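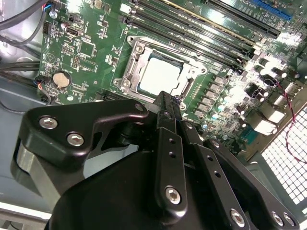
How to test whether a robot arm can take over a bench job

People ask whether a robot can build or strip a PC yet. The short answer is that it can do parts of the job, and the useful work is finding out which parts. These steps are the ones we use at Climinbridge. They assume you already have an arm with a two-finger gripper and someone who knows the job by hand.

1. Write the job down as single moves

"Swap the processor" is too big to test. Break it up: unhook the lever, raise it, open the frame, lift the chip straight up, set it down. Our full list for stripping a desktop came to 71 moves. Have the person who does the job check it. Montserrat Llorente, who runs our repair bench, added 12 moves we had missed, mostly small ones like holding a cable aside with the other hand.

2. Sort the moves by what goes wrong

Mark each move as safe to miss or costly to miss. Dropping a screw in the case wastes a minute. Bending a socket pin can finish a motherboard. Start with the safe ones and use scrap boards until the arm is reliable.

3. Fix the lighting first

Bare metal is hard on cameras. A heat spreader under a strong lamp can wash out to plain white, and then the software has no edge to find. Move the lamp to the side or put a diffuser over it. Check the view from the camera you will be using, with the arm in its working position.

4. Deal with the cables

Loose wires are still the worst part. They move when touched and never lie the same way twice. For early tests, tie them back. Then free them one at a time and see where the arm starts to fail. Write that point down – it tells you more than the clean runs do.

5. Run enough tries

Two good runs mean very little. We did 184 tries on the retention lever before we trusted the result. Keep the same starting position for the first batch, then shift the case a little between tries. Log every time a person has to step in, even for a nudge.

6. Compare it with a person

Time both, including setup and resets. Our arm was slower on nearly every move. It did well on lifting memory sticks once the latches were open, and poorly on small plugs. We now let it do the memory and leave the rest to the bench.

If most of your moves need help, wait and test again with a different fingertip before you buy a different arm.

We use cookies to remember your settings. By continuing to use this site you accept our cookie policy. Accept | Manage choices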